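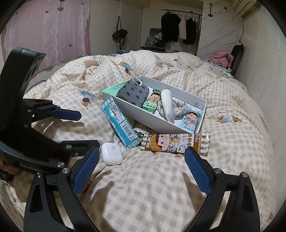
One reader of the first draft, Yang, asked why a phone case and a hair scrunchie should share a class with packaging, when every other inventory list Yang had used kept the two apart. The request was to split "small personal items" into at least three classes before release. The split was not made. Items are grouped by where they are put away, and on a bed most small things end up in the same open box regardless of what they are.

Plilstead Bedtop Items, data card
Last revised: Sat 10 July

Contents
3000 records of small household items sorted on or beside a bed. Each record holds an item class, a surface, a container state and a free-text note. There are 19 item classes and 12 surface classes.

Item classes, selected
case_phone – phone cases, with or without a strap
hair_fabric – scrunchies and fabric bands
packet_candy – candy packets and single wrappers
tube – capped tubes with a crimped end
box_small – printed or plain boxes, lid on or off

Tubes are recorded one at a time. 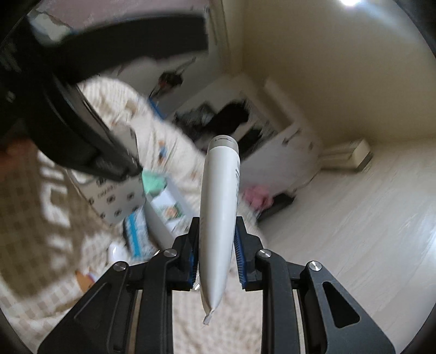
The end fold is noted as flat, folded or torn. Where the print on a tube is too small to read, the label field is left blank and the class alone is used. Do not fill it in from the shape or the color of the cap.

Surfaces
Bedding is coded by pattern: plain, check, check with motifs, stripe. A blanket lying over a bedspread gets its own entry. Soft folds hide thin items such as cables, so a missing cable in a record is weak evidence that there was none.

Container state
Open, closed or lid_detached. A flap that is still attached counts as open. Cloth resting on a box is recorded as a separate item and does not change the state of the box.

Known problems
Clothing in piles is a single entry, whatever the size of the pile. The Fevthorpe and Vovville subsets used 2 different spellings for striped items until November; both are still present in the notes column.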